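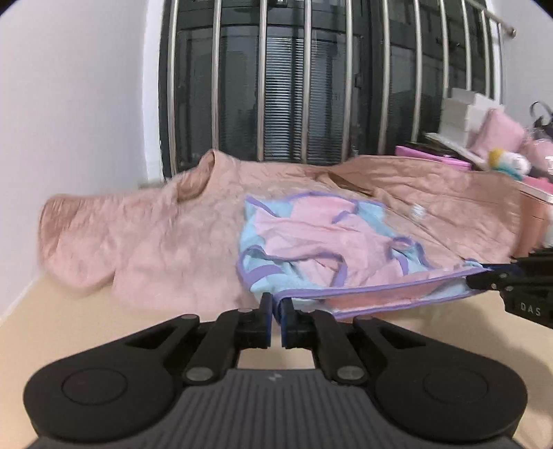
布の端をつかむまで　洗濯物たたみロボットの研究が家庭に出た理由

洗濯物をたたむロボットの映像は、もう珍しくない。たいていは白い作業台の中央にTシャツが一枚置かれ、天井の照明は均一で、ロボットの腕は左右対称に取り付けられている。動きは遅いが、最後にはきちんと四角くなる。

ハストフの研究グループが取り組んできたのは、その映像が始まる前の部分だ。かごから出したばかりの服は丸まっている。袖は裏返り、裾は身頃の下にもぐり、どこが端なのか一目では分からない。たたむ動作に入る前に、人は服を持ち上げ、端を探し、両手で引いて張る。この準備の動作をロボットに覚えさせるのが、Jelell(ジェレル)と名付けられた手法である。

研究を率いるスラヴィツァ・ジョルジェヴィッチは、以前は縫製工場向けの搬送装置を設計していた。工場では布はロールか、裁断済みの束で届く。形も向きも決まっている。

「家庭の衣類を扱い始めて、最初の一年は何もできませんでした」と彼女は言う。「子ども用の小さな服ほど難しい。大人のシャツなら、失敗してもどこかはつかめます。小さい服は、指を入れる場所を間違えると全部が一緒についてきます」

ロボットなしで教える

Jelellのデータ収集にロボットは登場しない。使うのは、手で握って操作する一対のグリッパーである。ロボットの手首から先だけを取り外し、人が左右の手に持つ形にしたものと考えればよい。指の開き具合とカメラの映像が記録され、あとから手先の動きが計算で復元される。人が実際に服を扱い、その記録がそのままロボットの手本になる。

この種の手持ち型の収集は、同グループの発案ではない。遠隔操作でロボットを動かすより速く、機材を運べるため、数年前から各地の研究室が使っている。ジョルジェヴィッチたちの仕事の新しい部分は、記録した動作のどこに重みを置いて学習させるかにある。

データ処理を受け持つアルベン・ホジッチによれば、最初に集めた記録は、量の割に役に立たなかった。

「たたむ部分の映像はどれもよく似ていました。違いが大きいのは、その前です。人によって端の探し方が違うし、同じ人でも服ごとに違う。ところが普通に学習させると、モデルは似ている部分ばかり上手になります」

ホジッチが注目したのは、布が二つの指先の間で張る瞬間だった。両手でそれぞれ布の端をつまみ、左右に引く。すると縁の線がまっすぐになり、その服の向きが決まる。そこから先の手順は比較的単純になる。逆に言えば、張る状態に到達できなければ、どれほどたたみ方を覚えても意味がない。

そこでグループは、すべての記録について、縁が張った瞬間に印を付けた。そして、その手前の10秒間を重点的に学習させた。印を付ける作業は、はじめは人が映像を見て行い、途中から別の小さなモデルに任せた。グリッパーの左右の指先の距離と、その間に写る布の輪郭の曲がり具合を見れば、かなりの場合は自動で判定できる。

難しかったのは、張ったように見えて張っていない例だという。片方の指が布を二重につまんでいると、手前の縁だけが伸び、奥の層はくしゃくしゃのまま残る。ホジッチはこれを「半分の張り」と呼び、別の印を付けて学習に残した。捨てなかったのは、人がそこからどう立て直すかも手本になるからだ。実際、記録の中の人々は服を置き直したり、片手を離して別の角をつまんだり、そのままもう一方へ滑らせたりしていた。

縁取りの効果

服の種類による差もはっきり出た。成績が安定していたのは、縁に色の違うパイピングやバインダー仕立ての縁取りがある服だった。身頃が複数の色で切り替えられていても、縁が一つの色で通っていれば、モデルはそれを端の手がかりとして使う。人間の目にも同じことが言える。丸まった服から紫の縁だけが見えていれば、そこをつまめばよいと分かる。

厄介なのは無地の厚手で、とりわけキルティングがそうだった。表面に縫い目の起伏があるため、モデルは縫い目を縁と取り違える。キルティングの上着を広げ、その上に別の服を重ねて置く条件では、この取り違えがさらに増えた。上の服だけをつまむつもりで、下の生地まで拾おうとするのである。

「家では服の下に服があります」と、収集の現場を担当するシャーメイン・フロングワネは話す。「研究室の机の上では、下はいつも机でした。最初にそこを変えました」

フロングワネは協力してくれる家庭を探し、機材を持って訪ね、家の人に操作を教える役目を担ってきた。訪問先は10世帯を超えた。作業する場所は家ごとに違い、食卓のこともあれば、ベッドの上や窓際の平らな場所のこともある。背景に何が写っていてもよいことにした。片付けてもらうと、人はいつもと違う動きをするからだ。

操作の説明は短い。グリッパーの指は人の指より太く、関節も少ない。慣れないうちは、誰もが布を深くつかみすぎる。フロングワネが伝えるのは、浅くつまむこと、急がないこと、落としたらそのまま続けることの三つだけである。うまくいった回だけを残すという指示は出さない。

窓の光は予想以上に問題になった。昼の明るい窓を背にすると、手前の布が暗く沈み、淡い色の縁が周囲に溶ける。夕方になれば色味が変わる。当初は露出を固定して収集していたが、二月の収集分からは自動に戻し、代わりに時間帯をずらして同じ服を繰り返し扱ってもらうようにした。手間は増えたが、縁を見失う割合は目に見えて下がったという。

評価の結果

評価には42着の衣類が使われた。学習に一度も出てこない服ばかりで、ベビー服からスウェットまで含まれている。服は毎回同じ手順で丸め、台の上に落とす。ロボットは二本の腕で端を探し、張り、たたむ。途中で人が手を貸した場合は失敗とした。

全体を均等に学習させた従来の方式で最後までたためたのは、13着だった。Jelellで最後までたためなかったのは、4着である。学習に使った記録の量は、どちらも同じだ。

ロボットの制御を担当するエディン・カラヤニスは、この数字の読み方に注意を促す。

「一着につき一回の結果です。丸め方が少し違えば入れ替わる服もあるでしょう。差が大きいので方向は間違っていないと思いますが、成功率として宣伝に使えるものではありません」

失敗した服のうち二つは厚手のキルティング、一つは裾がゴムで絞られたもの、残る一つは裏起毛のベストだった。ベストでは縁を正しくつまめたものの、張った途端に指から抜けた。カラヤニスはこれを認識ではなく指先の問題とみている。現在のパッドは薄い綿に合わせて選んだもので、毛足のある生地では滑りやすい。柔らかい素材に替えれば改善するはずだが、そうすると今度は薄手の生地を二枚一緒に拾う。両方に使えるパッドはまだ見つかっていない。

速さについても課題が残る。端を探している時間が長く、一着に人の何倍もかかる。カラヤニスの班は、腕の動作そのものを速くするより、探し直しの回数を減らすことを優先している。記録を見ると、人は一度つまみ損ねても同じ場所にはほとんど戻らない。ロボットは戻る。直前に何を試したかをモデルが十分に覚えていないためで、入力に含める過去の映像を長くする改修が進んでいる。

外からの見方

グループに機材の一部を提供しているのは、グリッパーの部品を製造するFlolentである。同社で機構設計に携わるグリームル・スコウは、手持ち型とロボット搭載型の指先を同じ部品で作ることにこだわってきた。

「人が持ったときに感じる滑りと、ロボットが受ける滑りが同じでなければ、手本が手本にならない。リンクの遊びもそろえます。面倒ですが、あとで計算で補正するよりは安上がりです」

一方でスコウは、二本指のまま衣類を扱うことには限界があるとも考えている。人は布を張るとき、親指と人さし指でつまみながら、残りの指で下の層を押さえている。二本指ではそれができない。Jelellの記録に参加した人たちは、グリッパーを持った途端に別のやり方を編み出した。腕を少し傾け、指の側面で下の布を押さえるのである。教えたわけではないが、複数の家庭で同じ工夫が見られた。ロボットもこの傾け方を学んでいる。

スコウはこれを面白がりつつ、三本目の指の試作を続けている。ジョルジェヴィッチは今のところ採用に慎重だ。指を増やせば、これまでの記録が手本として使えなくなる可能性がある。

「集め直すのは私ではなく、協力してくれた家の人たちです。頼むなら、それだけの理由が要ります」

次に扱う予定なのは、たたんだ後の工程である。きれいにたためた服も、持ち上げて重ねるときに崩れる。引き出しに立てて入れる家もあれば、平らに積む家もあり、どちらを正解とするかは決められない。フロングワネはすでに何軒かに連絡を取り、しまい方を尋ねて回っている。返事の中には、たたまずにかごから直接着るという家もあった。その家にも、機材を持って行くことになっている。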